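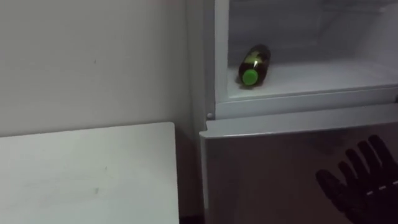 Course Handouts / Robot Manipulation Lab

Handout 6: The Fridge Task

Welcome back, everybody! This is the unit people ask me about all year, and I'm so glad we've reached it. For the next stretch of the course your team will work on one job: get a bottle out of the open upper compartment of the refrigerator and stand it up on the table next door. It sounds like something you do half asleep in the morning. Try writing it down as a list of motions and you'll see why I love it.

Read this before your first lab slot. Bring questions, bring your notes from Handout 5 (frames and transforms), and bring a pencil, since we'll be sketching.

1. Where we start

The bottle lies on its side on the shelf, toward the left end, set diagonally so the neck points down toward the left front. The hand starts low, in front of the closed lower door, fingers up and spread. Table on the left, refrigerator on the right, with a narrow gap between them. Please keep that gap in your heads. Anything that rolls off the edge of the table on that side goes straight into it, and fishing it out eats up your slot.

2. Seeing the bottle

A dark bottle in a bright white compartment is a gift. The contrast is huge, and the bright green cap is better still: a plain color threshold will usually find it. Start there! Teams always want to train something big on day one, and I understand the temptation, but get the cap first.

Once you have the cap, you need the axis of the bottle. The cap gives you one end. Fit a line through the dark pixels and take the direction away from the cap. Watch out for glints on the shoulder, which can punch a hole in your mask. Fill small holes before you fit.

The harder part is the white. Wall, tabletop and compartment are all close in color, so depth is what separates the shelf's front lip from what's behind it. Also remember that the lower door has some gloss to it, and shadowy reflections in it can turn up as blobs. Crop your search area to the upper compartment and they stop mattering.

3. Planning the reach

Split the motion into stages and test each one alone:

Lift: straight up, clear of the top edge of the lower door.
Approach: forward over the lip, palm turned to match the bottle axis.
Close: fingers around the body, away from the cap.
Retreat: up a little, then out.
Place: across to the table, upright, release.

The bottle sits close to the left inner wall, so there's lots of shelf to the right and hardly any room on the other side. Which finger goes where? Draw it at the board before you command anything. Garba Ibrahim will be in the lab for every slot and has to initial your sketch.

4. Running and logging

Simulate in Dolan first. You need 100 clean simulated runs before you get hardware time. Then move your plan over to Vurkari, our logging tool, and keep everything it records, failures included. I really do enjoy reading the failures! Last December one team wrote four pages on a single slip and it was the best report of the term.

Name your log folder with your team name and the handout number. No spaces.

5. What to turn in

Your sketch, initialed
Your mask code, with comments
One plot of fingertip height over time
A page on what you'd change

Due Thursday, May 27, 2021, by the end of class. Late work goes in the tray by the lab door.

Reading for next time: course reader, page 179, on grasping with more than two fingers.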